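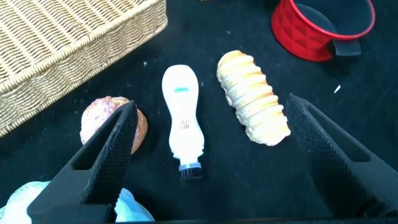

Fig. 1: pot, basket and white bottle on the black surface

From: Debora Cocco
To: worham-kitchen list
Subject: Re: Shelf plan and the black cover

Everett Kapoor wrote:
> Before I cut the shelves at Worham I need to know which items stay out
> and which go in the cupboard. The upper bay has 22 cm clear. Can the red
> pot go in there with its lid on? Also, does the basket have to be kept
> flat, or can it stand on its side? And is the black cover staying?

Answers in the order you asked.

Pot: yes, but measure across the handles as well as the height. They are short lugs, so people forget them, and the one in the photo comes out past the faceted part of the wall. Leave 3 cm clearance on each side. The inside is dark, either charcoal or black, and I take it to be a non-stick coating. Nothing should be stacked in it without a cloth between. The red relief on the outside will mark if it is pushed against a bracket.

Basket: flat, rim upwards. It is a tight herringbone weave with a thicker braided band along the top, and the band goes out of shape if the weight is put on it. The 60 cm lower bay in your Bremisside drawing will do. Please don't line it with plastic. The bread goes in wrapped in a tea towel.

White bottle: top shelf of the cupboard, upright. It is narrow at the waist, so the clip rack from Colombo may hold it there, but I haven't tried. There is small red print on the body which I can't read with any confidence from the photo. It looks like "JLH" with another line under it. If someone at Esard has the bottle to hand, please send the full wording so that I can put it on the shelf list.

Cover: I would change it. Black shows every bit of lint, as you can tell from the white specks in Fig. 1, and I don't want that under bakery goods. A pale wipeable one would suit. The old one can go under the tool trays.

Shelf pins: 9 per side is more than the upper bay needs. Drill the lower bay first and send me the spacing.

Debora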